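Print | E-mail

Kotholm pauses cushion and bedding tasks on Wosine home robots after gripper fault

ZIRNUSIA -- Kotholm has asked all customers using its two-armed Wosine robot to stop running cushion, pillow and bedding tasks until a repair is made. The company has found that a gripper can stay closed on a soft item after the stop button is pressed.

The notice covers 117 robots placed in homes, show apartments and guest houses. Kotholm has received five reports of the fault. No one was hurt. In one case a seat cushion was torn along a seam, and in another a floor lamp was knocked over when a person tried to pull a blanket free and the arm moved with it.

When the stop button is pressed, the arms are meant to hold still and both grippers are meant to ease off until they carry only the weight of the item. With a thick, soft item the finger can sink far enough into the fabric that the position sensor reads the gripper as already open. The motor then stays at full grip. The arms do hold still as designed, but the item cannot be taken out by hand without force.

The fault was first noted in July, when a customer service record described it as a worn finger pad. The pad was replaced and the record was closed. Kotholm now considers that to have been a mistake. The same thing should have been tried again on a second robot at the time, and it was not.

Grímsdóttir, the outside test laboratory hired by Kotholm, was able to repeat the fault in 5 of 50 stop tests with filled pillows. All five happened when the item was gripped near a corner or along one side. The laboratory did not see the fault with hard items such as cups, boxes or books.

Customers should do the following:

Turn off the "Tidy seating" and "Make bed" tasks in the Wosine menu. Other tasks may still be used.

If a gripper stays closed after a stop, do not pull on the item. Keep hands away from the fingers, switch the robot off at the wall and wait for the arm lights to go out. The fingers can then be opened with the release key.

Keep children and pets out of the room while the robot is working.

A software update will limit grip force to 70 percent on soft items and will check motor current as well as finger position after every stop. Robots with the older finger sensor will also need a new part -- a technician will fit it at no charge. Kotholm will write to each customer with a visit time. Soft item tasks will be turned back on only after the visit.

Kotholm has also changed how service records are closed. Any report of a gripper failing to let go is now passed to the safety group in Zirnusia, whatever the first finding was.

Customers who have had a similar problem and have not reported it are asked to contact Kotholm customer service with the serial number of the robot.
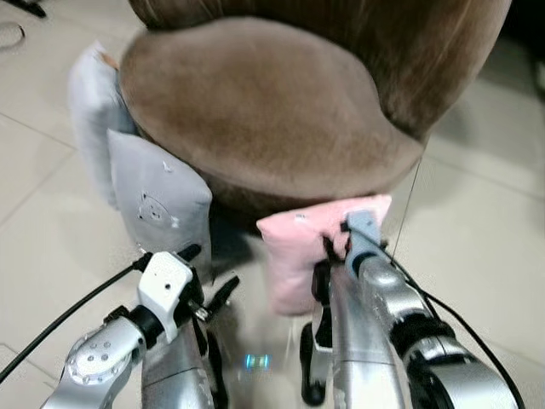

Last modified: 30/01/2020

Pillow handling at a round velvet chair. The right gripper has hold of the pink pillow by one side. The left gripper is reaching toward the gray pillow with the bear face.

Print | E-mail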